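Speaker notes - "Cold water, full load: what we learned about laundry in shared houses"
Rukard, 28/02/2026

Slide 1. Opening
Good afternoon. Thank you for the invitation. Say that I will speak for 17 minutes and leave time for questions.
Ask the room: who washed something at 60 degrees this week? Wait for the hands.

Slide 2. Where the numbers come from
In July we started to follow six shared houses in the Pokar district. The tenants wrote down every wash in a notebook next to the machine - program, temperature, full or half load. We collected 600 entries. Some pages were impossible to read, and I did not include them.
Speak slowly here. Last time in Gestow I went too fast and people asked me to come back to this slide.

Slide 3. The habit of the knob
Most tenants choose one program when they move in and never change it. Usually it is the program that the last tenant used. I find this very interesting, because a lot of electricity depends on one small movement of the hand.
The labels do not help. They are small, and many people in our houses did not grow up with this language.
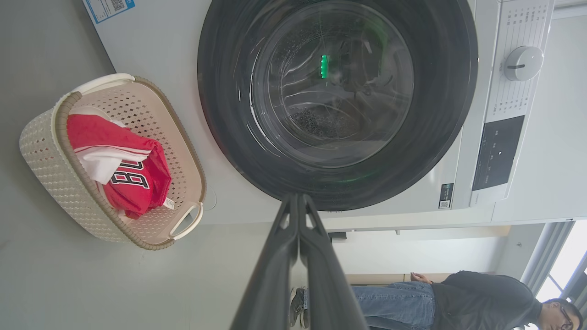 Slide 4. What we changed
We put a card on the wall with three lines of text, in large letters:
Normal clothes, 30 degrees.
Towels and bed sheets, 60 degrees.
Wait until the drum is full.
The third line made the most discussion. In the Opoku house they made a common basket for white things. In two other houses people did not want to mix their clothes, and I respect this.

Slide 5. Costs
Printing the cards was cheap. If somebody asks about money: the whole budget was 2000, and most of it went to the energy meters.

Slide 6. Questions
Possible question: is cold water clean enough? Answer that for daily clothes our tenants were satisfied, but we did not test for bacteria.
Leave the slide with the card on the screen.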